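Kullel Arm Project: Section 3, Bowl Task
Stakent Robotics Class, November 3, 2022

The task uses one arm, a plank work surface and a round bowl. A small object has to go into the bowl with the gripper pointing straight down.
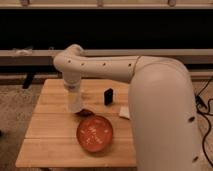
Ngubane asked whether the approach height should be fixed. We kept it fixed for all 94 runs — changing it would have meant a new calibration.

Starting positions were varied between sets of eight runs. The bowl was treated as an obstacle during the return move.
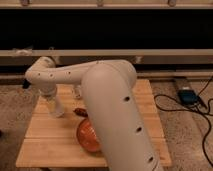

Cuvadcombe commented that five starting positions are too few to judge the planner. More will be added in June.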